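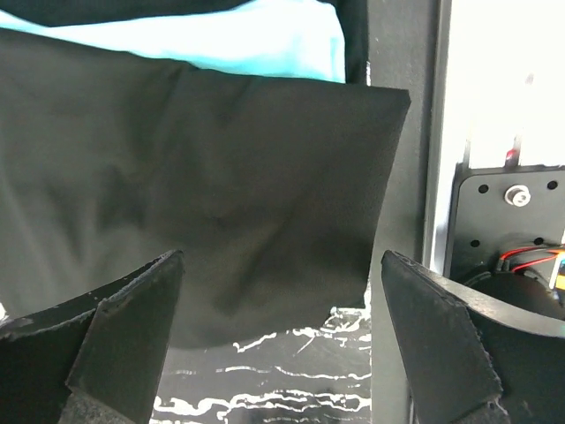
Charcoal over turquoise, and the charcoal full of creases.

Stop folding so much. I mean it. Most of what comes out of a dryer does not need to be folded and we do it anyway, every week, standing up, with a sore back, as if an inspector from the linen board was coming by at six.

I folded everything for years. Dish rags. Pajamas. Gym shorts that were going back on a body the next morning. My mother folded, her mother ironed the pillowcases, so I figured I was getting off easy. Then in April I kept a tally on the side of the fridge, one mark for each thing I folded, and at the end of the month there were 297 marks. I live with one other person and a teenager. And I skipped a load or two.

So what was it all for? Some of it was for something. A dark shirt in heavy cotton, the kind that shows every crease as a paler line, that one you fold, or hang, and you do it while it's warm. Leave it in a heap overnight and you'll be wearing the heap. Bedsheets, fine, because of the shelf. Sweaters, yes, hangers wreck the shoulders.

The rest I put in bins now. Underwear bin, sock bin, a bin for what I call soft stuff, which is anything you'd sleep in or sweat in. The bins are the plain square kind from Kultside and there is nothing clever about them. You open your hand and the thing drops in. Done.

I wrote a short version of this for our building newsletter and got letters. Actual paper letters, under the door. Yolanda Cabello on the second floor wrote a page and a half, and her point was that folding is the only part of the day when her hands are busy and her head isn't. She does it with the radio on. She said I was treating a pleasure like a bill. Fair. If you like it, fold the rags, fold the napkins, fold the grocery bags into little triangles, I'm not coming to your apartment to stop you.

But plenty of people don't like it, and they do it out of shame. That's who I'm writing to. The clean pile on the chair is not a moral failing. It's clean! You washed it. The hard part, the stains and the hauling and the quarters, is over. A friend of mine hides hers in the bathtub when company comes and then carrys it all back out after. Clean clothes. Hidden like a body.

Also the gadgets, please. Soler has a folding board, a hinged plastic thing, 70 dollars, and I bought it, so I get to complain. It makes a lovely rectangle out of a T-shirt. It makes nothing at all out of a fitted sheet or a hoodie, and it lives behind my door where it falls over. Seventy dollars to do a job I could have just not done.

One place I'll give ground – color. Dark things in a dark pile are a real nuisance. Black tights, black leggings, charcoal tee, good luck at 6 a.m. with the lamp off. A bright aqua towel you can find with one eye open. So I sort the darks out flat, on the bed, and those get folded with the label facing up so I can tell teh front from the back. Ten minutes. Everything else, bin.

My folding last week was two sheets, four shirts and a sweater that shouldn't have been out in summer anyway. Then I sat down.

3 Aug 2022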